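29 March 2024, disassembly cell, notes

Came in meaning to finish the grasp planner merge and spent most of the morning on the perception node instead. The case pose estimate was jumping between two solutions whenever the tower went down on its side, and I finally have a bag file where it happens on command, so I'm happy about that at least!

Short version: the ICP refinement was getting seeded from the bounding box of the whole cloud, and the cloud included slices of the table. I moved the crop to before the downsampling (it was after, my fault, I wrote that in September and never looked at it again) and reran the same bag 40 times. The flip showed up in 2 of them. Before the change it was 5, so better but not done. 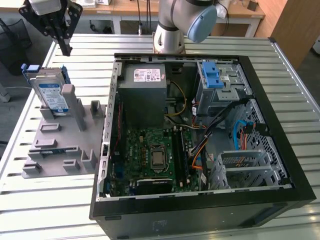
Planner next. The Lodard wrapper still treats the inside of the case as one solid box for collision checking, which was fine while we only worked on the side panel and is useless now that we want to reach in. I started swapping the box for a voxel map built from the depth cloud. Cables are the ugly part. The black bundles running diagonally from the drive cage toward the motherboard come through as a few floating voxels, and the blue SATA cable on the right mostly gets filtered out as noise, so the planner would cheerfully send a finger straight through it. For now I'm inflating anything above the board plane and living with the lost reach. The fixture tray is easy by comparison, we have the CAD for it, so the pillars go in as plain meshes and the drive gets attached as a collision object once it's in its slot.

Planning time with the voxel map on: 262 ms for the approach to the blue latch on the cage. I can live with that. Haven't timed the retreat.

Hanneke Maes wants the two arms to share one planning scene before she touches the handover code. She's right, but the Baert driver publishes its joint states on its own clock and I don't want to debug that on a Friday afternoon. Parked it.

To do:
- seed ICP from the last good pose, not from the box
- ask Drernley if their latch detector handles other colors
- push the crop fix (branch is crop-first, needs review, Hanneke?)
- time the retreat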